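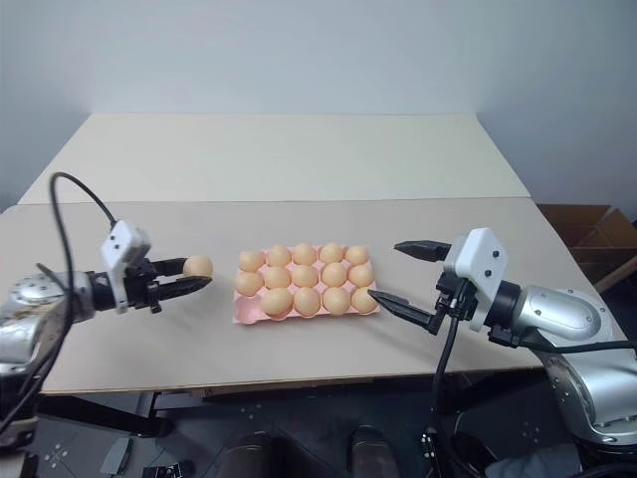
Good news for anyone who missed out last month – the egg table is back at the Arnstead hall, and I've signed up for the early shift again (I never learn!). We're packing for the breakfast club from 22 May 2024's new starters onwards, so that's 70 more children wanting an egg with their toast.

Tatiana Doležal has found us pink trays that take fifteen eggs each, three rows of five, and I'm very taken with them. They stack well and they're easy to spot in the back of the van. The eggs are still the light tan ones from the Beneš farm, and Romana Polák reckons we'll get through 1000 before the summer break, which sounds like a lot until you've seen the Arnstead lot eat.

Please fill every cup before a tray goes on the van – we sent a few out short in January and the kitchen had to ring round. Old boxes can go in the crate by the side door. Doors open at 4 and there'll be tea, and probably Romana's seed cake if we're lucky.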